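Cluswood Seed Swap and Garden Notes
2023-04-23

Quick one this time, I have trays on every windowsill and the kettle is on. Frost dates first, then the swap, then beans, then the compost grumble that I promised last time and have been putting off.
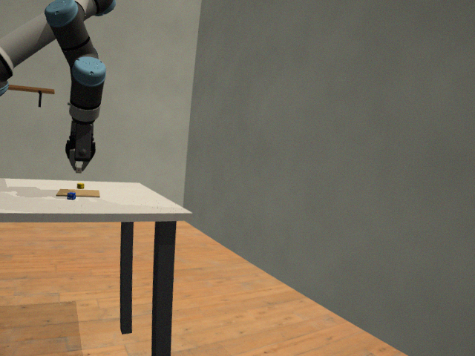
So, frost. We had two more nights of it this month and anyone down by the creek in Naston got it worse than we did up the hill. If your tomatoes are out already, bring them in. I know. I know it was 70 degrees in the afternoon. Bring them in anyway, or at least throw an old sheet over them before supper. Plastic bags touching the leaves will do more harm than good, I lost a whole row of basil that way and have not forgiven myself.

Peas are fine. Peas don't care. Same for spinach, onions, radishes, the hardy lettuces. If you haven't put peas in yet you are late but not hopeless, soak them overnight and get them in this week. Broad beans too, if you can find seed. I couldn't.

Potatoes: mine went in during the first half of April, nothing showing yet. Don't dig to check. I dug to check. One chit snapped clean off.

THE SWAP

Went well. Better than last spring by a long way, and that was with rain coming in sideways and half the parking lot under water. We put out 496 packets, which is a lot of little envelopes and a lot of licking (next year: the self-sealing kind, please, somebody remind me). Nearly all of the flowers went in the first hour. Squash as usual did not. We have so much squash. If you want squash seed, any squash seed, there is a shoebox with your name on it.

What people asked for and we didn't have:

Ground cherries
Any kind of leek
Purple carrots
Shallots from seed
That striped zinnia from last year
Okra, which surprised me, given our summers

If you grow any of those this year, let a couple of plants go and save some for us. Leeks and carrots need two seasons before they make seed, so if you start now we'll be thanking you in 2025. Long game.

Labels, again. Please. A folded napkin that says "good beans" is a lovely thing to get but I can't put it on the table. Name of the variety if you know it, year you saved it, town. If it might have crossed with something, say so, people don't mind a surprise pumpkin as long as they know it's coming. And dry your seed properly before you seal it up. Had five packets go moldy in the box over the winter and they took the ones next to them along for the ride. Two weeks on a plate, somewhere airy, out of the sun. Bean seed should crack when you bite it, not dent.

BEANS

Lots of questions on the Perkora bean so here's what I've got. It's a pole bean, climbs to the top of whatever you give it and then flops around looking for more. Flat green pods, get them young, they go stringy fast. Dry seed is brown with a cream eye. It was passed around Naston for years before anyone up here tried it and it does not like cold feet, so wait until mid May at the very earliest. I sowed mine too soon last year and had to do it all twice.

Plant them an inch deep, five to a pole, thin to the best ones when they have real leaves. Poles in BEFORE the seed. Every year I do it after and every year I go straight through a root.

Strings are OK if you don't have poles but use something rough. They slide down smooth nylon in the first wind and then you have a heap. Jute is good and can go in the compost with the vines at the end, saves all that untangling in October when your fingers are freezing.

The Xiong cucumber is the other one people keep asking for. We had a small amount and it's all gone, sorry. Long, thin-skinned, hardly any bitterness even when it's been dry. I'm growing six plants at the far end of the yard well away from the others and hand polinating, so there should be clean seed for next spring if the beetles stay off. They won't stay off. I'm using row cover until flowers and hoping.

COMPOST, AS PROMISED

The shared pile behind the Cluswood lot. OK. Things I pulled out of it this month: a glove, teabags with the little plastic mesh (those never break down, ever, cut them open and tip out the leaves), fruit stickers by the dozen, a whole cabbage still in its wrapper, cat litter.

No cat litter. Not the wood kind, not the paper kind, none of it. People are putting this stuff on lettuce.

Also it's too wet. Mostly grass clippings, and grass on its own goes to slime and smells like a barn drain. For every bucket of grass put in the same again of something dry. Leaves, torn-up cardboard with the tape off, straw. There are bags of last fall's leaves stacked against the fence, that's what they're there for, help yourselves. Give the top a stir with the fork while you're there. Then put the fork BACK. It was out in the rain all week and the handle is starting to split.

Left-hand bay is finished and ready to use, right-hand bay is the one we're filling. I painted a sign. The sign fell off. I'll do another one. Until then, left is use, right is fill.

ODDS AND ENDS

Slugs are early. Beer traps work a bit, going out after dark with a flashlight works a lot better. Board laid flat on the soil overnight, flip it in the morning, there they all are.

If your seedlings are tall and floppy they want more light and less heat, in that order. Move them closer to the window and turn the tray every day. You can bury tomato stems right up to the first leaves when you pot on and they'll root all along. Don't try that with peppers, they sulk, and cucumbers rot.

Hardening off: a couple of hours in the shade the first day, a bit more the next, work up to a full day over a week or so. Wind is as bad as sun. I put mine out on the porch steps and forgot them through a gusty lunchtime and they came back looking like boiled spinach. Half of them picked up again by morning.

Rain barrels, check your screens now. Mosquitos will be along soon enough. And if the tap at the bottom is dripping, a turn of plumber's tape usually fixes it, costs next to nothing.

Rhubarb is up. Pull, don't cut, twist a little as you go. Leave a first-year plant alone completely, I mean it, even if you have a pie in mind. Second year take a few stalks. After that go wild until the end of June. If it throws up a flower stalk cut that off low down.

Somebody left a very nice pair of pruners at the swap, red handles, freshly sharpened. I have them. Also a casserole lid, glass, no casserole. Also one child's rain boot, green, left foot.

Envelopes, small boxes and clean jam jars with lids are always wanted, drop them on my porch any time. No pickle jars please, the smell never leaves the lid and it gets into the seed packets.

Next notes when the beans are in, so end of May probably, unless there is another frost in which case you'll hear from me sooner and I won't be cheerful about it. Oh, and the hose at the lot is back on. Turn it off at the wall when you're done, not just at the nozzle, it popped the fitting last year and made a pond out of the onion bed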